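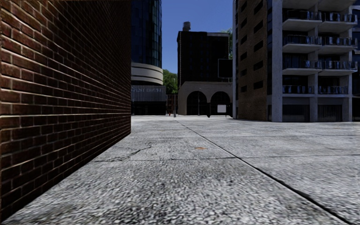
Do I need to have worked on sidewalk robots before?
Applicants from other fields are welcome, provided they have shipped planning or perception code that someone else had to maintain.

Vaher is hiring a planning and perception engineer for Wallholm, our navigation stack for small delivery vehicles. The job is based in Ellatville, with three days a week in the office.

We should say up front that we don't believe most of our own numbers. Wallholm finishes 72 per cent of its routes in the Flusville simulator without an intervention, and we can't yet tell you how much of that would survive real concrete. Flusville is tidy. Its sky is blue and its streets are nearly deserted.
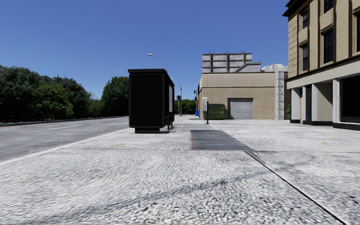
Your first job would be finding out where the score flatters us. The route set has 575 entries, and we suspect plenty of them are the same easy straight run under different names. The local planner has a habit of hugging the kerb, then replanning as if it had never seen one. The last two fixes moved the problem somewhere else.

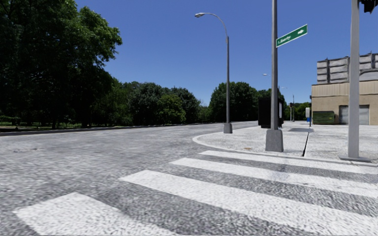
Crosswalk and corner at the Liberty sign, Flusville simulator.

You'll also inherit the localizer. It matches surface texture between frames, and we have doubts about how it behaves beside long repetitive surfaces. A neural replacement has been proposed. You may argue for it, but bring an ablation.
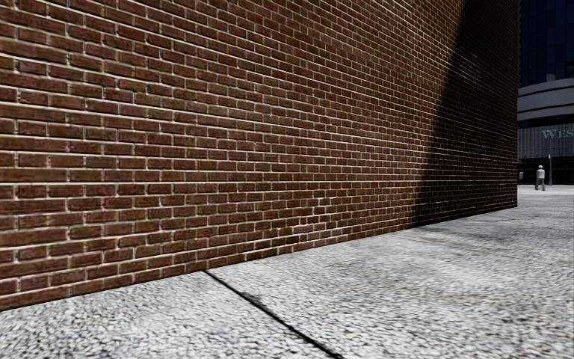
What we need: solid C++ and Python, at least 5 years of either, and the patience to read logs before changing a cost function. ROS 2 is useful. A favourite foundation model is not a qualification.

To apply, send a résumé and one page about a result you stopped believing, and why. No cover letter. Applications close at the end of May, at 5 p.m. Ellatville time.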